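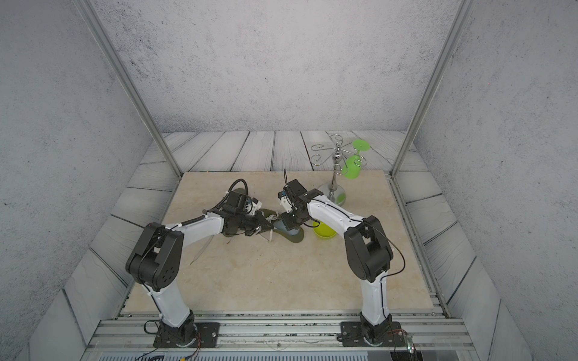 Review: the Edix two-arm bench cell, after a season in our returns room

Posted 10/09/2025

I run the returns room for Lernum, a mid-size mail order business that sells shoes and tableware, and I have wanted to write this up for months. We take in up to 495 items on a bad day. Every one has to be picked up, turned over, matched with its bits and pieces and sent to a shelf, and until this year all of that was done by 11 people standing at tables. Now we also have an Edix cell, and I love it (mostly!).

Setup took a morning. The cell comes as a kit and bolts together at bench height, and the Dridow software that drives it runs on a plain desktop PC. You teach a job by walking the arms through it over and over. Our first job needed 50 runs before I trusted it on its own, and the second one needed 30, so either the software learned or we did.

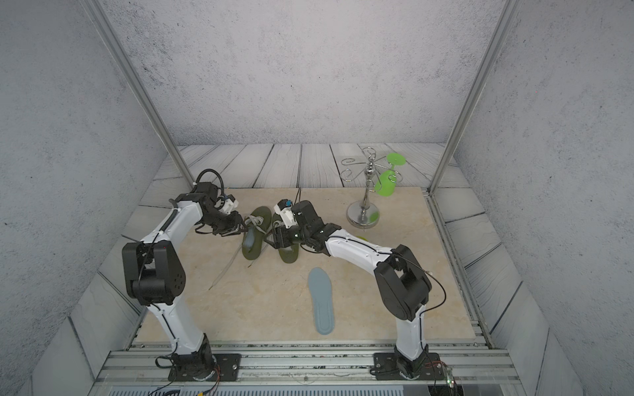

Returned footwear is what I bought it for. People pull insoles out to try their own, then send everything back in one bag, and somebody has to sort out what belongs where. It's dull work and hard on the thumbs. I like having two arms for it, one over each side of a pair, while an insole can wait on the board in front until its turn comes. We looked at the one-armed Zulu too, and for shoes I would have been fighting it every day.

Straps and laces are still the weak spot. Anything that flops takes longer to teach, and a tangled one usually ends up back with a person. I'd put almost 11 percent of our pairs in that group. Fine by me – it used to be all of them. 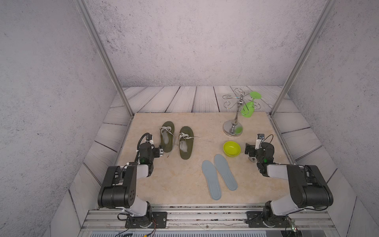
Both insoles out, laces loose, one arm on each side of the table.

What changed for the staff? More than I expected, and mainly in the afternoons. The crew used to rotate off the footwear table every hour, since nobody's hands could take a full shift. Now one person minds the cell, clears the odd jam and spends the rest of the time on inspection, where a good eye really pays off. We kept everybody, and I put that in writing before the crate arrived. If you're a manager reading this, please do the same! The mood in the room was so much better for it.

The teaching is done by the people who did the job by hand, and they are terrific at it. They know which way to turn a heel and when to leave a lace alone. I asked for a pay bump for anyone who teaches and got it, starting in October.

Gripes, then. The manual is thin. Spare fingers ship slowly. And the on-screen messages from Dridow are written for engineers, so we taped our own plain-English list next to the monitor.
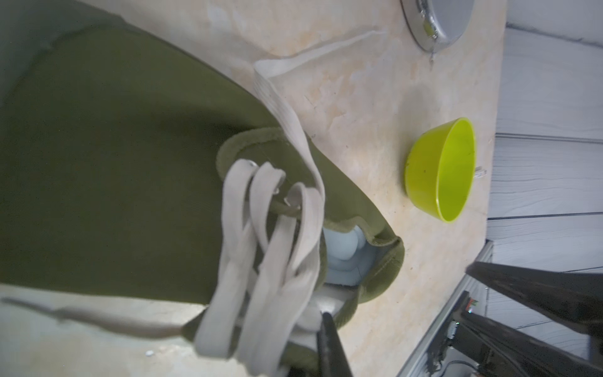

One of our longest-serving sorters told me she had dreaded the thing and now argues for a second one, provided the same people get to teach it and no one has to watch a screen all day. She also wants a stool at that station. The stool is on order, and I'm working on the second cell.

Would I buy it again? Yes, in a heartbeat, for any room with small, fiddly, repeated work and a crew willing to teach it. Budget for extra fingers.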